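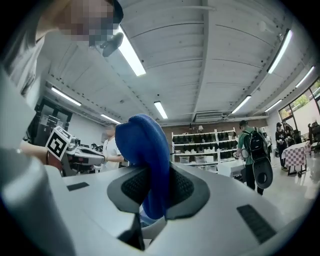 Blue towel held up for folding, Dirnik workshop, October.

Progress report to the Tapsell fund
Prepared by Ataahua Kerslake

The towel work is moving, but I would not call it on schedule. The plan promised 500 folded towels by the end of October. The log shows more than 500 attempts, and I don't accept an attempt as a fold. Marama Halliday is going back through the entries. Until she finishes, please treat the total as unconfirmed.

I also have doubts about the storage. We asked for shelving and clear bins so that supplies would stop piling up on the desks. The bins are on the lower shelves now. Whether people put things back in them is another matter, and Tuesday's check found three items logged to the wrong bin.

Spending to date is $914, mostly towels and bins. The Liltudico folding guide was included in the price and so far I see little difference between the people who read it and the people who didn't.
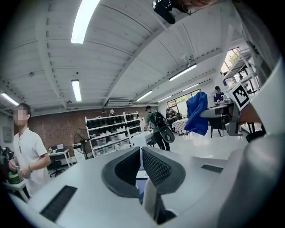
Will the bins need to be replaced before the next period?
We don't expect to replace any. Labels are still on order from Plundolero, and I would hold off on buying more storage until those are on.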